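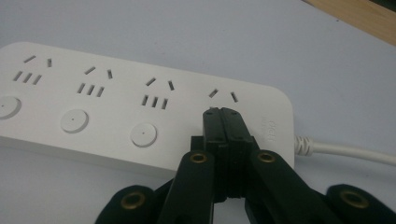

Mindton — Friday, July 5, 2024

Home Posts Replies Media

Yanti Entili
New desk corner, day one. First thing on the table is the white power strip, before the lamp and before the monitor.

Yanti Entili
I like that the outlets have round buttons. My old one had a single switch for everything, so the router always went off together with the lamp.

Yanti Entili
I paid 38 for it at Wernham in February and then it stayed in a drawer. The cable comes out at the end, so I will put that end to the wall.

Yanti Entili
Plan for tonight: lamp, monitor, laptop, phone charger. The printer must wait — it can live in the hall.

Yanti Entili
Does anyone know good clips to hold a cable under a table? No screws please.

Contact | © 2024 Yanti Entili | Back to top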